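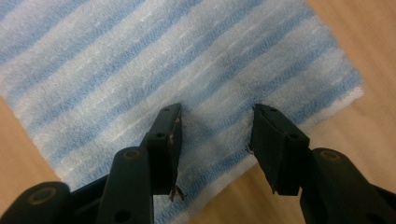
Planning and Buying for Automation
Handout 4: Costing a cloth-folding station
Course tutor: Rajitha Thambiah

Start with the task and price the equipment last. Write down the item, the table size and the number of hours the station will be in use each week. Most overspending in last year's Jandandale plans came from people choosing an arm before they had done this.

Split the budget under two headings.

One-off costs: table, clamps, rails, stands, grippers, cabling.
Running costs: finger pads, straps, spare cables, cloths, operator time.
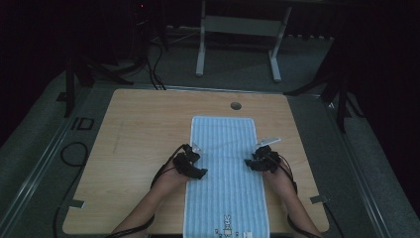 Operator time is usually the largest line. For the exercise, allow 24 hours a week for 26 weeks, and add training time before the first week. Treat grippers as a pair. If one is away for repair, two-handed work stops, so price a spare.

Worked figures (Murthy quote, in pounds)
Gripper, each: 507
Pad and fastener kit: 90
Delivery: included

Pads wear with use and should go under running costs. Ask the supplier how long a kit takes to arrive and whether fingers can be bought separately.
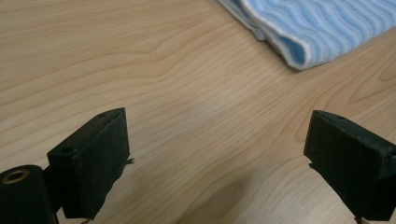 Fig. 2. Gripper fingers open, with the striped cloth further back on the table.

For next session: draw up a one-page budget for two stations and mark which items they could share. Send it to Stelios Pappas by the end of the week.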